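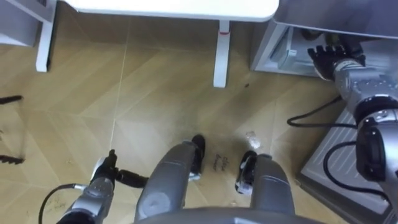 Kitchen and Common Room Working Group, Skendoleck Hall
Minutes of the meeting held 8 May 2022

The meeting opened with the storage in the common room, which everyone agreed is the part of the fit-out we have been looking forward to most. The group met in the room itself and spent the first while just walking around it, opening things and crouching down to look inside. The new floor got a lot of praise. The big square tiles have a pale wood-grain look that warms up all the white furniture, and the secretary was asked to minute that the group is delighted with them. Talk then moved to the white cabinet under the counter. With the lower compartment open, the pale grey interior and its panels and shelf parts are easy to see, and several members had strong (and cheerful!) opinions about what should live in there. The discussion is recorded under item 3.

1. Apologies and previous minutes

Three apologies were received. The minutes of the last meeting were accepted with one correction: the paint colour for the hallway is Permont Grey, not Permont Green. The secretary apologised for the alarm this caused.

2. Matters arising

Hallway hooks. These are up and already in heavy use. The lower row for the kids is a big hit.

Tea towels. The call for spares was answered very generously and we now have more than 35. No more for the moment, please, but thank you all so much.

Kettle. The old one has gone to the craft group, who were after one. The replacement is quicker and a good deal quieter.

3. Common room cabinet

The main item of the evening, and a lively one. The question was how to lay out the lower compartment so that people can find what they need without pulling everything onto the floor.

Two layouts were put forward. The first keeps a single tall space for bulky items such as the urn and the large stockpots. The second divides the height with a shelf, giving platters and baking trays a spot of their own. The morning tea crew spoke in favour of the shelf, and pointed out that the trays currently live in three different places, one of them a cupboard behind the piano. The lunch group would miss the tall space but were happy to see the urn move to the pantry, where it would be nearer the power point anyway.

Someone suggested a trial before anything is fixed for good, and this was warmly received. The shelf will go in at a middle height, people will live with it for a month, and comments can be written on the sheet inside the pantry door.

There was also a good discussion about labels. The group favours plain words in large print, on the inside of the doors, so that the white fronts stay as clean-looking as they are now. Colour coding was raised and set aside.

Agreed: trial the shelf layout; urn to the pantry; labels inside the doors.
Action: morning tea crew to measure the largest platter before the shelf height is set.

4. Tables and floor

The white tabletop was admired, and then worried about, as everybody could picture it after the first curry lunch. Agreed to buy wipeable mats and to keep a bottle of mild cleaner and a soft cloth close by. No scourers on any white surface.

For the floor, damp mop only. The supplier's sheet from Mirzaei Tiles will be put in the kitchen folder. Felt pads were suggested for the legs of anything that gets moved often, and a member has a tin of them at home to donate – much appreciated.

A question was asked about rugs. Opinion was divided. Some would like one at the reading end for winter, others feel we have only just got a floor worth looking at. Held over.

5. Money

The fit-out grant was $4,000, and $643 of it is still unspent. Suggestions for the remainder were a second set of drawer organisers, a trolley for carrying crockery to the hall, and better lighting over the sink. The trolley had the loudest support by a long way. Karner Supplies will be asked for a price on a two-tier model with proper rubber wheels, as the last one could be heard from the car park.

Action: secretary to write to Karner Supplies.

6. Packing day

Everything now in boxes in the store room needs to be unpacked, washed and put away. It was decided to make a morning of it, with scones. Anything chipped goes in the mosaic bucket, and anything we have never used goes on the giveaway table. Please bring an apron, and come even if you can only manage an hour!

7. Other business

The September open day was mentioned. There is great enthusiasm for running the lunch from the new kitchen. To go on the next agenda.

A request was made for a low stool for shorter members. Agreed at once.

The meeting closed at 8.40 pm and supper followed.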